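February, Brurkora site, table 2

Picked up the hand gripper again after lunch. The plan from Woso was 70 bowl transfers before the afternoon break, tray to table and back, so that the arm in the next room can learn from them how a person clears a place setting. Managed 60. The plan was written by someone who has not held the tool for two hours.

Things to sort out before the next session:

Pads. Both are scuffed and pick up dust whenever the gripper is set down on its side. I wiped them with a damp cloth at the start and again halfway through. Spares are in the Varkesari drawer under a label that says "tea", which may explain why we keep reordering pads and running out of tea.

Grip on the bowl. Rim grip works if you come in level. Come in tilted and the bowl swings, and then you have recorded a fine example of a swinging bowl. 9 of the 60 are marked bad for this. Kept the files, moved them to the reject folder.

Tray. Start with it on the left side of the table. Feng's protocol still says right, from back when the table stood the other way around. I have fixed this in my printout, in pen, and will now forget to fix it in the real one.

Now the part that isn't about bowls. Last month the canteen people were told the arm would take over clearing and they would be "freed up for guests." So far they have been freed up to show us how they clear. It's a good deal slower than clearing. They stack by feel, three bowls in one hand while talking over a shoulder, and with the gripper on they get one bowl at a time and have to keep quiet about it. One of them asked if the robot would also be learning to complain about the dishwasher. I put it in the feature request list. It has more votes than the lid handling.

My own job has shifted too. I used to write up how the clearing was done. These days I do the clearing, badly, and the log writes itself up. My wrist has opinions on this. Proposed a limit of 78 transfers per person per day, which is where my hand started to cramp on the worst day so far, and got back a note asking whether it could be expressed as a minimum.

Also, two of the canteen shift now come in earlier for the recordings, and this isn't in the rota yet, so on paper they are at home. Asked for it to be put in before payroll closes. Will ask again.

Next: finish the missing ten, redo the nine, try the deep bowls. Move the tray further back, it crowds the left finger when the gripper comes down low. And take the pads out of the tea drawer - or the other way around, whichever gets fewer emails.

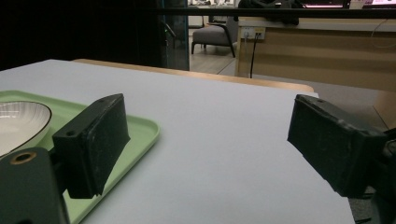

Table 2, fingers fully open, bowl on the tray at left.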